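Venues > Kestine Theater > Visiting Shows > Technical FAQ

Shows Tickets Hire Technical Contact

Kestine Theater: Technical FAQ for Touring Magic and Variety Shows

These answers apply to touring companies booked into the main house. They supplement the hire agreement and do not replace it. Where the two differ, the hire agreement governs.

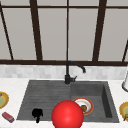 Most questions can be settled before the advance call if the company sends a current rider, a lighting plot and a cue sheet with the signed contract. Riders from a previous season are accepted only if every page has been checked and initialed by the production manager.

What is the seating capacity?

The main house seats 2,000 with the orchestra pit covered. Shows that bring audience members onto the stage normally use the pit cover, and the center steps are fitted to it. If the pit is open, the only access from the house is by the side steps, which have a handrail on one side.

Can we bring audience members onto the stage?

Yes. The route must be lit at all times, including during blackouts. Participants may not be placed on any platform, lift or flown piece unless this was listed in the rider and approved in writing. A member of the company must walk each participant back to the house floor.

Are there rules for hypnosis acts?

The company must supply its own insurance certificate naming the theater. Participants must be adults and must be told before the act begins that they can leave the stage whenever they wish. The announcement text is sent with the contract and has to be read as written. The local license, where one applies, is the company's responsibility. Send a copy to the technical office before load-in.

When is load-in?

Load-in starts at 8:00 a.m. on the day of the first performance. Shows with flown illusions may request the previous evening, subject to the calendar and charged at the crew rate. The dock takes two trucks side by side. Trailers have to be moved to the Escobedo Street lot once empty.

What are the rigging limits?

The house has a counterweight system with single-purchase line sets. Loads for each set are listed in the rigging schedule, which is updated when battens are reassigned. Dynamic loads are calculated separately. Performer flying requires stamped drawings, a qualified flying supervisor traveling with the show, and a test lift witnessed by the house rigger.

Is there a trap room?

There are two traps, one at center and one upstage left. Both open downward and are operated from below on a cue light. The upstage trap has no lift. New holes may not be cut in the deck. Companies that need a trap elsewhere should bring a raised show deck and allow for the change in sightlines from the front rows.

How do you protect the method of an illusion?

Crew calls for the wings and trap room can be limited to named people. House crew sign the company's confidentiality form if it is received with the contract. Wing masking can be extended with house blacks. The fly floor has a partial view of the upstage area that cannot be masked, and the house flyman must remain there during the show. Fire and safety inspections are not restricted by any confidentiality form.

Can we use flame, flash paper or haze?

Water-based haze is allowed. Oil-based haze is not. Flash paper, candles and pyrotechnic devices need a permit, a material list and a demonstration for the fire marshal. Allow extra time for permits in February, when the city office runs reduced hours.

What control equipment is in house?

Lighting is run from an Odex console at the rear of the orchestra level. The audio desk is a Brendis digital model with a stage rack downstage right. Show files should be sent in advance and a copy carried on a separate drive. The theater has two follow spots. Wireless microphone frequencies must be submitted for coordination, including any in-ear cueing used by performers or assistants.

May the audience film the show?

That is set by the company. The default announcement prohibits recording. If phones are used as part of the act, tell the front-of-house manager so that the ushers do not intervene.

Who should we contact?

Bernadette Greenberg, technical office. Messages received after noon on Friday are answered the next working week.

Kestine Theater Technical Office | Contact | Copyright Kestine Theater | Back to top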